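**Evanstead Community Pool: Monthly Inspection Checklist, Locker Rooms and Deck**
Month: April
Inspected by: Jayanthi Pinto, Facilities Inspection
Accompanied by: Torben Voß, Building Operations
Start time: 6:10 a.m.

Mark each line S (satisfactory), C (satisfactory with comment) or U (unsatisfactory). Any line marked U must be reported to the shift supervisor before the building opens to the public.

### Section A. Entry and Corridors

- [S] Exit signs lit on both levels
- [S] Corridor doors close and latch without assistance
- [C] Entry mats lie flat
- [S] Fire extinguisher tags current
- [U] Emergency light, west stairwell

**Comments.** The mat at the Hilham Street entrance curls at the inside corner. It was turned end for end during the inspection and should be replaced before summer session. The emergency light in the west stairwell did not come on when the test button was pressed. Mr. Voß was notified at 6:25 a.m. and posted a temporary battery lamp. The stairwell may remain open under the temporary lamp for no more than 2 days.

### Section B. Locker Rooms

- [S] Floor drains clear, covers screwed down
- [C] Non-slip strips in shower area
- [S] Hot water at showers within posted limit
- [S] Benches secure, no splinters or exposed fasteners
- [C] Accessible shower stall, seat and hand-held sprayer

**Comments.** Non-slip strips are lifting in the second shower bay of the men's locker room. The same strips were noted last month. Kianoush Sharifi has ordered material from Odera Supply, with delivery expected in 10 days. Until then, loose ends are to be trimmed by the opening crew each morning. In the accessible stall, the sprayer hose is stiff and does not reach the seat when fully lowered. A longer hose is requested.

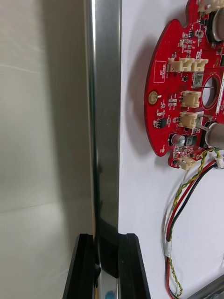 Handrails, grab bars and upright posts are to be tested by hand at every inspection, with firm pressure applied in both directions, and any movement at the floor or wall flange is to be recorded. Cleaning crews are reminded that abrasive pads may not be used on these fittings. A polished stainless-steel bar with a mirror-like surface shows pitting and rust spots early, while a scratched one hides them and is harder to keep sanitary. Use the neutral cleaner issued by the department and a soft cloth, and dry the metal after rinsing. Bleach solution mixed for the floor must not be left standing on any rail.

### Section C. Pool Deck

- [S] Depth markers legible from deck and water
- [S] Rescue tubes at each guard station
- [C] Ladder treads and anchors
- [U] First aid cabinet contents
- [S] Gate at shallow end self-closing

**Comments.** The anchor cover on ladder 4 is missing a screw. The ladder itself is firm. The first aid cabinet was short of cold packs and adhesive bandages, and the contents card had not been initialed. Dolores Zamora restocked the cabinet at 6:50 a.m. and initialed the card. The line remains marked U for this report.

### Section D. Follow-Up

| Item | Assigned to | Due |
|---|---|---|
| West stairwell emergency light | T. Voß | 2 days |
| Ladder 4 anchor cover | T. Voß | 7 days |
| Shower strips | K. Sharifi | On delivery |
| Sprayer hose, accessible stall | K. Sharifi | 10 days |
| Entry mat | E. Korletey | Before summer session |

Reviewed by: Ekow Korletey, Aquatics Manager

**Reviewer's note.** Approved as submitted. The Trusow Avenue branch has spare mats in storage, and one may be transferred on request. Please attach the receipt for the stairwell light to the May checklist.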